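# O barco das oito

O último barco para Odau saía às 8 da noite e, naquele inverno, levava quase sempre as mesmas pessoas. Eu ia na popa, do lado do motor, com a mala entre os pés. Tinha vendido a casa de Thampi nessa manhã. O comprador pagou, assinou e perguntou se a figueira dava fruto. Disse-lhe que sim – dava, quando a minha mãe era viva.

A travessia durava três horas. No porão iam 118 sacas de sal e um piano sem teclas. O revisor passou, furou o bilhete e avisou que o mar estava mau depois do farol de Clesterum. Ninguém respondeu.

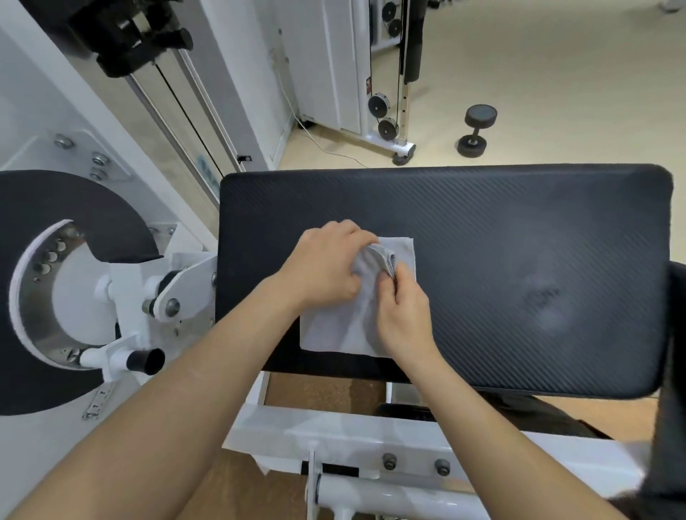

Em Odau fiquei com o quarto por cima do ginásio, o único que havia para alugar. A dona não queria caução, queria ajuda. De manhã eu abria as janelas, varria e tratava das toalhas. Aprendi a dobrá-las em cima de um banco preto almofadado, as pequenas, cinzento-claras, pegando na dobra de cima com as duas mãos. Era a mesma maneira com que a minha mãe pegava nos panos da cozinha, e eu não sabia que a tinha guardado.

Em julho chegou uma carta do comprador. Dizia que a figueira tinha dado figos, 387, que os filhos os tinham contado um a um, e que me mandava uma caixa pelo barco. A caixa veio aberta, com metade esmagada. Comi os que prestavam sentado no cais, a olhar para o lado de Thampi, que dali não se vê.

Depois lavei as mãos na água do porto e subi. Faltava fechar as janelas.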